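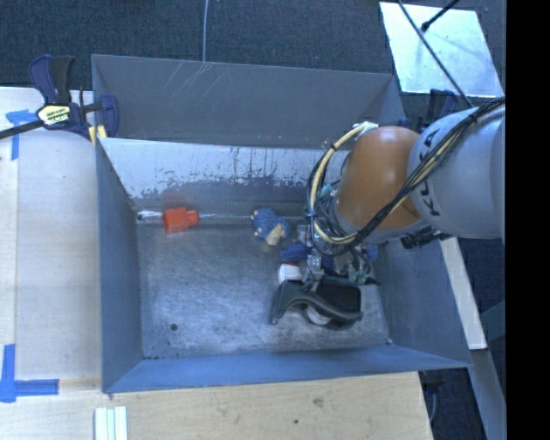
Trinity Bellamy wrote in to ask why a picking cell needs a rule book at all, if the robot only does what it's told. Fair question, we get it a lot. The rule book isn't for the robot. It's for us, on a busy afternoon, when the bin has been shoved a hand's width to the left and everyone swears they didn't touch it.

So. About us.

Itora is a small robotics shop. We do bin picking, mostly mixed bins, the kind with hard plastic next to soft toys next to something black and shiny that no sensor likes. Started out in a rented unit with 2 desks and one arm on loan. More desks now. The arm stayed, we bought it in the end.

What we sell is setups and the written practice that goes with them. Customers come for the first and keep calling about the second.

How we work

Everything runs off one document. It's called the Bench Rules, 20 pages, printed and hung by the door, and yes there's a PDF but the printed one wins if they disagree. New people read it before they get a login. Takes an hour. Bring coffee.

The short version, for anyone who won't read the long one:

Bin gets clamped before anything moves. Corners, not the middle of a side. Tug it by hand after. If it shifts, start over.

Tape marks on the table stay put. They're the reference for where things go. Peeling one up means re-teaching the positions, and whoever peeled it does the re-teaching.

Cables tied and checked every morning, through the full swing of the wrist, at slow speed. Enough slack to turn, not enough to snag on the bin wall. A tie that looks tired gets cut and replaced right then.

No hands in the bin with drives on. Not for a dropped part, not for a second. Stop, confirm the stop, then reach. This is the one rule people have been sent home over.

Slow speed for any new object. 165 clean picks before an item goes on the approved list, then 1000 at working speed before we'll put our name to it in a report. We know that's slow. Customers complain untill they see the failure log from somebody who skipped it.

Write down the misses. All of them, even the dumb ones. Time of day, item, what the gripper did, one line each. No blame column, we took that out in the first year.

On standards

We follow the published safety standards for industrial robots and we do a risk assessment for every cell, new one each time, no copy-paste from the last job. Different bin, different reach, different assessment. If a customer moves the cell across the room after we leave, that's a new assessment too. Please call us. It's cheaper than you think and a lot cheaper than not calling.

Bench Rules are on top of that, never instead of it. Where ours are stricter, ours apply on our floor. On your floor we'll argue for ours and then put whatever gets agreed in writing.

What goes in the bin

We get asked this on tours. Answer: awkward stuff, on purpose. Knitted or plushy things that squash. Plastic with steps and corners. Anything dark that curves. Small pieces that slide up against each other and shade one another. A scuffed old metal floor is fine by us, real bins are scuffed, and a setup that only works in a shiny new one isn't much use in a warehouse.

Rule here is don't arrange it. Tip it in and leave it. Tidying the pile before a test run is the most tempting cheat in this business, everybody has done it, we've done it. It's in the Rules now, page one.

Who we work with

Nasico, on grippers and finger pads. They send prototypes, we wear them out and mail back the peices with notes.

Baidoo, mixed returns handling. Our longest running customer and the reason the section on soft goods is so long.

Zallach, training. They run the operator course based on our rules, next one is in May, spots go fast so write early.

Visits

Welcome, with notice. Closed shoes, sleeves rolled, lanyards off before you come past the yellow line. You'll get the safety talk even if you've had it before. Even if you wrote one. Tours start at 9 a.m. and we keep them short, the afternoon is for test runs and we don't like people standing around then.

Students, same deal. Send a note saying what you're working on and somebody will pick a day.

Want a copy of the Bench Rules? Ask, we'll send it. Free to use, change it for your own shop, just take our name off if you loosen the hands-in-bin part. Corrections welcome too. The clamp section was rewritten after a reader pointed out we never said which side to tighten first (either, as long as you go back and check both).

Jobs: nothing open right now. Will post on this page when there is.

Contact form is at the bottom, replies usually take a couple days, longer if we're on site. For anything to do with a cell already running, use the support number on your cabinet door, not the form.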